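Teleoperation notes: the toaster task

We have been collecting demonstrations of a kitchen task since January, and the setup has settled enough to be worth writing down. 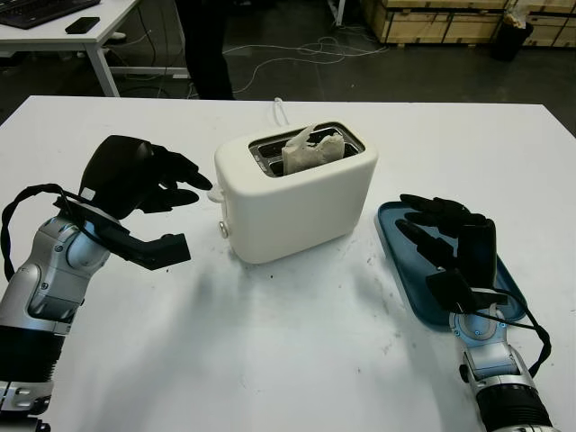 Head view during the toaster task: left hand by the toaster, right hand at the tray.

The task is short to state. A slice of bread goes between the tray and the toaster, and the lever gets pressed at the right point. Each episode is driven by one operator wearing gloves, with wrist tracking for the arms and a pedal to start and stop recording. Johanna Leitner does most of the driving. I do the rest, and I review everything afterward.

The first batch was 144 episodes. I threw out 44 of them, which left a round 100 and a fairly clear idea of what we had been doing wrong.

The largest group of rejects came from the lever. It is small, it sticks out on the left side of the toaster near the top, and the operator has no force feedback. Pressing it with a fingertip looks natural but fails in an ugly way: the finger slides off, the operator backs up and tries again, and the log now contains a long hesitation that the policy will happily learn. We switched to pressing with the side of the curled index finger, with the wrist a little above the lever before contact. It is slower by a fraction of a second and far more repeatable.

The second group was bread. A slice is a bad object for tracking and a worse one for grasping. It tears, it bends, and its outline changes between episodes because the edges wear down with handling. I had been replacing slices whenever they looked ragged. Hermine Ortner argued for keeping them in until they fell apart, on the grounds that a policy trained on neat rectangles would be useless by the second day. She was right, and the ragged ones stay in now. Slices get retired when they no longer hold together between thumb and fingers.

The rest were my fault. I had set the retargeting gain on the thumb too high, so a relaxed human hand came out as a half-closed robot hand. Johanna compensated by holding her own thumb stiffly outward, which worked for ten minutes at a time and then drifted. After I recalibrated with a rest pose at the start of every block, the drift went away — along with the complaints about sore hands.

Some settings, for anyone doing similar work:

Wrist tracking is low-pass filtered before inverse kinematics. Finger angles are not filtered at all. Filtering the fingers felt smoother to drive but added lag right at the grasp, where it does the most harm.

Both arms are recorded for the full episode, even when one has nothing to do. The idle hand parks at the tray. Early on we let it park anywhere, and the trained policy produced a slow wandering motion on that side that had nothing to do with the task.

The toaster is moved slightly between episodes. The power cord is left to fall however it falls behind it. I tried taping it down once and then had to throw out the block, as the tape was a better landmark than the toaster.

Episodes are cut at the pedal and never trimmed by hand. If the start is sloppy, the episode goes.

We run blocks of four operators' worth of time, by which I mean Johanna drives for three short sessions and I drive for one. Her episodes are shorter than mine by nearly a third. I tried training on hers alone and the result was worse at recovering from a missed grasp, presumably for lack of examples. My clumsier runs appear to have some value.

The open question is bread removal. Pulling a slice straight up works if it stands well above the rim of the toaster. When it sits low, the fingers have to reach toward the metal-lined slots, and the palm housing is bulky enough that the operator loses sight of the fingertips in the head camera. A wrist camera would fix that, at the cost of another cable per arm. I will try a steeper approach angle first and report the numbers when there are enough of them.

Recent posts
Glove calibration, second attempt
Why the Prero logger drops the first second
Notes on cable strain relief
Zalter mounts: three months in
Reading joint torque plots without fooling yourself

Contact | Copyright, all posts by the author | Back to top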